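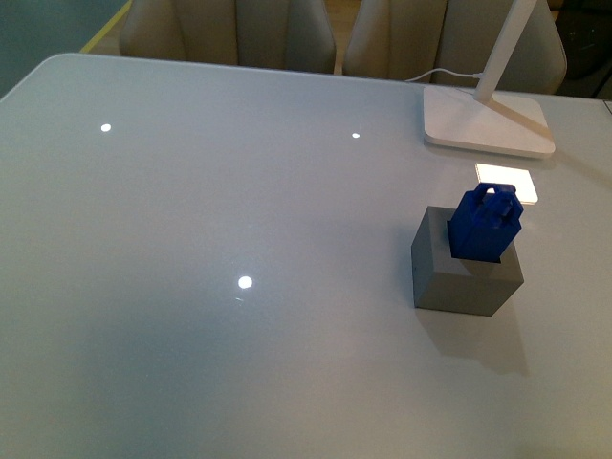
I have spent most of my evenings since spring teaching a machine to put one thing into another thing, and I owe you all a proper post about it. My sister thinks the Dimham project is about building a robot, and I keep telling her that the robot was the easy part (we bought it!) and what we make is examples — lots and lots of examples of a person doing a small job well, so the learning system has something to copy. The job this month is the blue piece with the two loops on top, which has to go down into the square opening in the gray block. You'd think a five-year-old could do it, and a five-year-old could, but try writing down what your hands do while you're at it. I tried one night with a pad of paper and gave up somewhere around the wrist.

So we record. Each example starts with the piece out on the table and ends with the piece in the block, and somebody steers the arms through everything in between. As of last night we have 3,907 of them on the big drive, counting the ones from the old table, which I may yet have to throw out (more on that another day, when I'm feeling braver). A good session for me is 50. Costel Costache, who got me into all this, once did 200 in one go and then couldn't open a jar of pickles at supper.

What surprised me most was how much of the work is deciding what counts. When I began I only kept the pretty ones, where the piece slid in on the first try and I looked like I knew what I was doing. Costel went through my folder, very kindly, and asked where the messy ones were. If the system only ever sees perfect tries, it has no idea what to do when the piece catches on the rim, and it will sit there pushing like my uncle with a stuck drawer. Now I keep the ones where I bump, back off, straighten up and go again, as long as I get there in the end. I give those a tag of their own, "recovered," and I've grown fonder of them than of the clean ones. 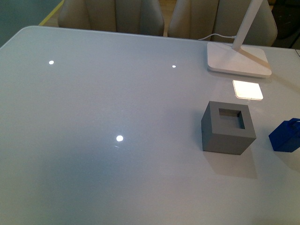 Starting positions are my other big subject, and I'll try not to go on too long. Left to myself I put everything down in the same comfortable spot every time, and a system trained on that learns the spot and very little else. We have a list that tells us where to set things before each try, and some of the entries are downright unfriendly. My least favorite has the block sitting open and the blue piece off to the right of it and a bit nearer to you, so that from the head camera you get one side of it and part of a loop and have to trust the rest. I grumble every time that one comes up. It stays on the list, though, and so far I've done 44 of them.

Then there's the shine. This table is lovely to sit at and a bit of a trial to record on, with the ceiling lights showing up as white dots and the lamp leaving a bright square back behind the block. I went back and forth on whether to throw a cloth over the whole thing. Costel's view was that people have shiny tables and the system may as well get used to them, and I've come around to it, mostly. What we do want is for the lamp to move between sessions, so the bright square doesn't turn into a landmark. I had left it in one place for longer than I care to admit before I thought of that, and I've written "LAMP" on a sticky note by the door.

A few of you asked after the last post how I keep my patience. Tea, mainly, and the radio turned low, and stopping when I get sloppy. I can tell by my labels — once the notes column starts saying "ok" and "ok" and "fine i guess," the session is over whether I've hit my number or not. I used to push through, and when I watched those tries back later I ended up deleting a good many of them.

Next on the list is the same piece turned the other way around, which I tried a couple of times last night just to see, and my goodness, it's awkward. I want to get a decent batch of those in before December, when my cousins come to stay and I lose the evenings. If you've done this sort of recording yourself and have a better way to tag the in-between tries than one big "recovered" pile, please leave me a comment, I'd love to hear it.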